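Apr 21, 2019

Spent the whole of Sunday with the equipment spreadsheet, which has now reached the stage where I know it better than I know most of my relatives. It opens on the Kuvdale tab because that is where I was when I gave up on Friday. I have come to dislike the color I picked for the Kuvdale tab.

Where things stand. The money is approved in principle, and "in principle" is the phrase the office uses when it wants you to feel rich without being able to buy anything. I have until the end of the quarter to turn in one list, with prices, in order of importance. After that the list gets cut from the bottom, so the game is to put the thing I want most second from the top and something so dull at number one that people are embarrassed to question it. Last time it was cable ties and a label printer. I got the label printer.

The big line is still grippers. We have been collecting demonstrations by hand, people holding the gripper and doing ordinary chores with it, and the plan is that an arm takes over the chores once there's enough of it on file. I have stopped putting a date on that sentence. For now what wears out is the hand-held kind, and mostly the finger pads. Pads! I wrote a two-page case in February for a robot arm and the thing holding up the work is rubber.

Kuvdale quotes 424 for a pair of grippers, cabling extra, pads extra, and I would not be shocked to find the screws extra. Tosbridge won't quote at all until I have a call with them. I don't want a call. I want a number in a box. I filled in their form, where it asked me to describe my "automation journey," and I wrote "short." They sent back a brochure with a picture of a handshake on it.

Kamata is the cheap one. Delivery is five weeks, and the drawing they sent shows a linkage that I am fairly sure is upside down. Or I was holding the drawing upside down. I have put a note in the spreadsheet that says "check which way up" and I expect to find it there in a year and wonder what on earth I meant.

The question I keep going around on is spares versus the arm. Option one is to buy the arm now, small one, and limp along on the hand-helds we have. Option two is three more pairs and a decent pile of pads, arm next year. I like option one because it's an arm. Every sensible bone I have likes option two. If the arm turned up tomorrow it would sit in its crate waiting for data, and I'd walk past it every morning and feel fond of it and guilty.

Also the arm needs a table. I had forgotten the table. A proper one, bolted down, and then somebody has to say the floor can take it, and the person who says that charges for saying it. I added a row called "table etc." and put in a figure from nowhere, then changed it so it didn't look so round.

Went back through the session pictures after lunch to see what the grippers really get asked to do, on the theory that the list ought to match the work. This was a mistake, at least for the list. My draft has a payload column. I had been sorting by payload! I was all set to pay more for a gripper that could lift a brick, and then I looked at a tray of hair ties.

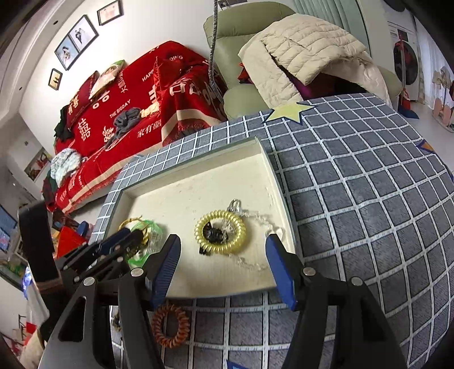 *Small stuff on the tray: hair ties, clips, beaded chain. Both grippers in, blue pads.*

So the payload column is gone. I've put in one for the smallest thing it can pick up, and of course none of the three suppliers publishes that. They all publish top speed. I can't think of a hair clip that needs to be moved at top speed. I'll have to email and ask, and Tosbridge will want a call about it.

A beaded chain is a nasty object, come to think of it. You get hold of one end and the rest has its own opinions. If I were selling grippers I'd put a chain in the brochure in place of the handshake. The coil ones can't be much fun either, being mostly hole.

Pads, then. Covitine sells the ribbed sort by the sheet and you cut your own, and the price drops if you take 100. I have never in my life cut a straight line, but the saving over ready-made is large enough that I could ruin a good share of them and still come out ahead. Moved it up to number one. It is dull, it's cheap, and I would like to meet the person who'd strike out rubber.

Current order, so I don't have to open the file again tonight:

1. Pads, Covitine, the big pack
2. Grippers, three pairs, Kuvdale unless Kamata can explain that drawing
3. Cables and a second charger
4. Storage boxes with lids that stay on
5. Arm (small), table etc.

Seeing the arm at the bottom made me sad, so I put it in bold. Then I took the bold off again, as it looked like pleading.

Still to do: shipping on the Kuvdale order, which they hide until the last page. Ask whether the pads count as equipment or supplies, as those are two different forms and one of them needs a signature I've never managed to get before noon. Rename the file. It is called "final budget new," and there's another one called "final budget new 2" that is older.

Dinner was toast.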